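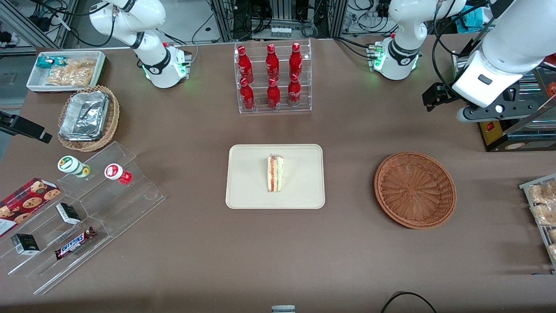
Osamu Ogura never believed in the lunch deal, and told the first class he taught that a sandwich sold beside a cold drink is two sales dressed up as a favor. Students tend to nod at this. They should ask for the receipts.

Chapter 4
What Goes Next to the Sandwich

Counter layout has more theories than evidence. Put the drinks behind the food, some manuals say, and the chips off to one side – the customer will reach for all three. Perhaps. The Trostidel cafeteria study is quoted everywhere for its 1,866 lunches, yet it changed the prices and the layout in the same month, so we can't tell which one moved the sales.

This chapter looks at single-portion food: wrapped wedges, bottled drinks, bagged snacks. We begin with tiered racks, which raise the back row so both rows show their labels. Whether a label in plain view sells a second bottle is a separate question, and Section 4.2 treats it as one.

Before reading on, write down the last thing you bought at a lunch counter without planning to.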